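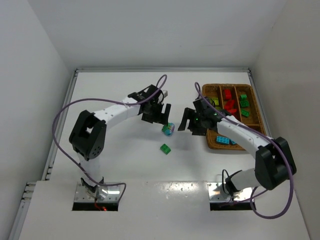

What's the best way to wash second-hand building bricks? Warm water, a drop of washing-up liquid and a mesh bag.

I've bought bricks by the bag for years, mostly from the Gernham car boot sale. Over 58 bags so far, going by my notebook. A few things I've learnt.

Water first. Keep it at hand-hot and no more. I used a kettle once and ended up with a tray of plates that wouldn't clip to anything.

Take out anything with a sticker, a motor or a battery box before you start. Stickers get a damp cloth and that's it.

Old make-up brushes are good for the studs. Toothbrushes are fine too, but the stiff ones scratch clear pieces.

Drying takes longer than you'd think. I spread mine on a towel and turn them the next morning – the hollow undersides hold water. In October I give them two days.

Smoke smell is the hard one. Bicarbonate of soda in a lidded tub for a week, then wash again. Worked on the Orkow lot, didn't work on the one after.

Yellowed white bricks: I leave them alone now. The peroxide trick made some of mine brittle, and they went yellow again on the shelf.

Sort before you wash or after? After. You'll find odd bits from other makes more easily when they're clean.

Last bag was 682 pieces for less than a takeaway. Missing one wheel, and it had 64 of the same roof tile in it. If anybody in Gernham wants roof tiles, send me a message.

2 min read
185 likes · 14 Jun 2018
Contact | Back to top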